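Whitcombe Community Boards > Out and About > Gondthorpe robot open day, anyone else go?

thuvo_23
Posted Tuesday, 8:14 pm

Well, I finally made it over to the Gondthorpe open day after missing it two years running, and I wanted to get my thoughts down while my feet are still sore. We got there a little after ten, parked in the overflow field (bring boots if it has rained, please learn from me), and they had already let 223 people through the gate according to the young man with the clicker. I went in expecting big arms behind glass, and there were a couple of those at the Emport stand, but what I kept drifting back to was the household part, where they show how people teach the machines kitchen jobs by doing the jobs themselves with a gripper in hand. I could have stayed there all day, and my sister will tell you I nearly did.

huiak
Posted Tuesday, 8:40 pm

Thu, I was there too! I must have walked right past you. I loved the household part as well, mostly for Samira Moussa's talk. She was so patient with the questions, including a long one from a gentleman who really just wanted to tell her about his dishwasher. What I took home from it is that the picking up is only half the trouble. A kitchen has shiny tile, a window, pots on the stove, bags on the counter, and every house has its own arrangement of all that, so they want as many ordinary kitchens as they can get.

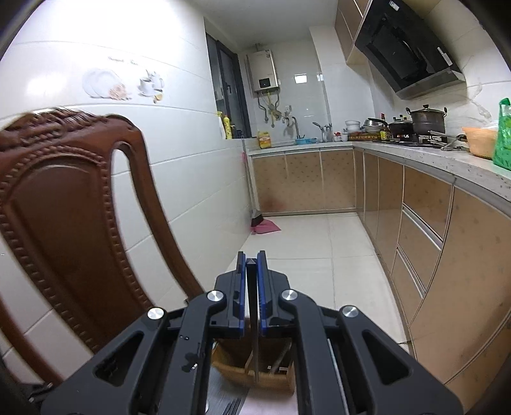

oldbench
Posted Tuesday, 9:05 pm

Reading along from home with a bad knee. How does the robot learn anything from a person holding the gripper?

huiak
Posted Tuesday, 9:22 pm

The way Samira explained it, the gripper records what it sees and how the jaws open and close while a person does the job, and after a great many of those recordings the software starts to work out which movements go with which sights. They had 1,664 recordings for the kitchen jobs when the leaflet was printed. Hope the knee mends soon!

effie_l
Posted Tuesday, 9:51 pm

I'm going to be the grump here, and I say it with love because I have been going to Gondthorpe since it was two tents and an urn of coffee. I thought the household part was oversold. I stood through the whole Disivel demonstration and the robot took so long to move one spoon that the lady beside me finished a sandwich and folded up the paper. If 1,664 recordings gets you one spoon, I'll keep doing my own washing up, thank you. The Emport arms were fast and sure and you could see what they were for.

thuvo_23
Posted Tuesday, 10:07 pm

Effie, I hear you, but those arms do the same move on the same part all day long! I timed the spoon at 23 seconds and I thought that was pretty good for a drawer it had never met. My first week at the bakery I was slower than that with the tongs.

effie_l
Posted Tuesday, 10:15 pm

You had tongs and a line out the door, dear, you sped up. I'm willing to be won over next time, but I want to see it put away a whole rack.

hyunseo_ahn
Posted Tuesday, 10:48 pm

I sort of agree with both of you. My two kids got a turn with one of the hand grippers and it is harder than it looks. My youngest kept squeezing before she had it lined up, and the fellow at the table showed her how to come in from above and close the jaws gently. After that there was no getting her away from it and we missed the drone show completely. My one real complaint is the food line, which was one truck for that whole crowd.

huiak
Posted Tuesday, 11:02 pm

Oh, the food line. Yes. I gave up and ate crackers in the car. Does anybody know if they are doing the smaller one in July again? I'd like to bring my dad, but he can't manage that field.

thuvo_23
Posted Tuesday, 11:10 pm

They are, and it's indoors at the Whitcombe hall with parking right by the door. I'm signed up already, and Effie, I'm putting your name down next to mine.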